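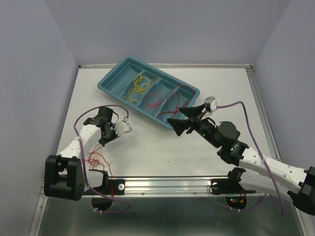

Progress report, Vulo cable sorting project
Prepared for Nolte, May 24, 2025

The work in Turkberg continues according to the plan. In this period we sorted the cables by color, so each kind has its own compartment in the tray. Yellow, pinkish-red and red cables are now kept apart. The thin cables still tangle easily, and we did not find a good way to coil them yet.

Of the 2000 pieces which Zistton delivered to us, 996 are checked and entered in the list. The others wait in their boxes. We had expected to be a little further at this point, but the list needed to be made again after we changed the names of the cable types.

From the budget we have spent 2225 euros, mostly for trays and labels. We ask for your permission to use up to 200 euros more for cable ties and a second label printer roll.

The next step is to write the short instruction for the sorting and to finish the remaining boxes. The next report will come to you in July.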